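Call for participants: cup and jar storage study, Zonwood

Zonwood is recruiting 16 adults for a study of how people put away small kitchen items. Each participant arranges cups, glasses and jars on a slatted shelf and a drying rack, then fills out a short form. A session lasts 45 minutes.
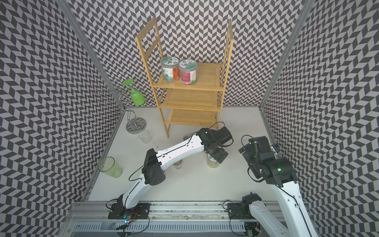
Shelf with two jars on the top tier, drying rack at left.

Requirements: age 18 or over, normal use of both hands, no prior work on the Frade shelf trials. Left-handed applicants are welcome. Payment is $35 per session, paid on the day.

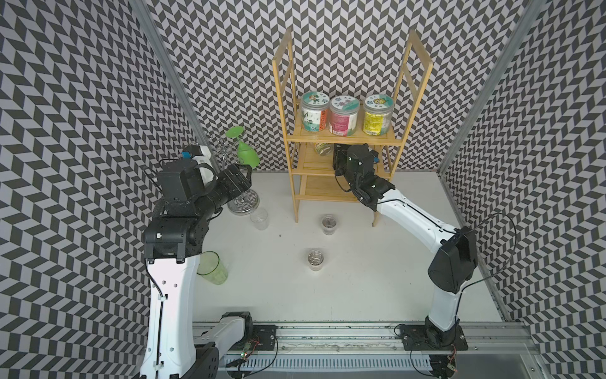
Participants choose their own order of work. Labeled jars may go on any tier - in the setup shown, three stand on the top one and the bottom one is free. Stemware goes on the rack. Arrangements are recorded at the end of each trial.

Sessions run at the Porndale site. Travel is not reimbursed.

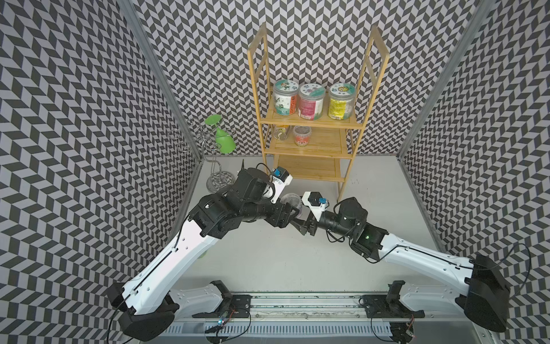
Free parking is available at the rear entrance. To apply, write to Colette Picard, study coordinator, with your age, dominant hand and preferred hours.

Last updated: 17/06/2018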